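Proceedings > Robotics Education Workshop > Papers > Section 4

0 comments 8 shares

4. What the wrist camera gave the students

4.1 Setting

The Duncombe course runs for one term and ends with a project in which teams teach a robot arm a short table task from demonstrations. The teams we followed used the course software, Letus, which records the view from the wrist together with the joint positions and the state of the gripper. Each team had 20 hours at the arm. Reports were due in May, and the claims we examine here come from the drafts, with the team names kept: Gukuvura and Arellano.

Both drafts open with the same sentence, more or less, to the effect that a camera on the wrist "sees what the hand sees" and so should make learning easier. We do not think the projects support this. They may not refute it either. The trouble is that neither team set out to test it, and the course did not ask them to.

4.2 How much of the data was useful

Team Gukuvura reports 4000 images and treats the number as a strength. We asked for the raw recordings and watched them through. Long stretches hold very little that a policy could use to decide on a movement. The arm is raised, the fingers are open, and most of the view is wall. The draft says the recordings were "cleaned," but the only rule we could find in the team's scripts dropped files that failed to load.

One could argue that such stretches are harmless. A learner might simply ignore them. We are less sure, for a reason that any student who has overfit a classifier will know. When the background barely changes, any small fixed mark on it becomes a very good clue to where the arm is pointing. A policy can do well in the room where it was trained by reading the wall. The team's test runs were all done in the same room, at the same table, so the reported scores cannot tell us which kind of policy they have.

Team Arellano was more careful here and held back 10 demonstrations for testing. But these were picked from the same session as the training set, and the draft calls the result "generalization." We would call it a check that the code runs.

Figure 3 is a view from the wrist with the gripper open and empty. The fingertips are easy to find against the wall, and the only mark on the wall itself is a faint brownish-orange stain near the middle. A lit laptop stands to the right with several panes on its screen. We would not want a policy to depend on either the stain or the laptop, and nothing in the two training setups discourages it.

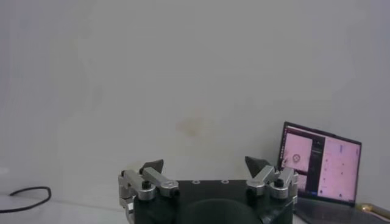 Figure 3. Wrist view, gripper open.

Hendrik Wuyts, reading a draft of this section, objected that we were holding a student project to the standard of a journal paper, and that a team with 20 hours at the arm will always spend most of them getting anything to move at all. He added that moving the table once between sessions would have answered half of our complaints at no cost, and that the course handout should have said so.

We accept the second point fully and the first in part. The time was short. Still, the drafts make claims about learning, and the grading sheet gave more credit for a high score than for a fair test. Floor Van den Broek's suggestion, to have each team swap rooms with another before the final run, is cheap and we would like to see it tried. It will lower the scores - perhaps by a lot - and the grading would have to change with it.

4.3 Limits of this section

We looked at two teams only, and we did not retrain their policies with the wall and the laptop masked out. Until that is done, our reading of the scores remains a suspicion. The scripts for both teams ran without changes on our machine, so the work could be picked up by the next group of students.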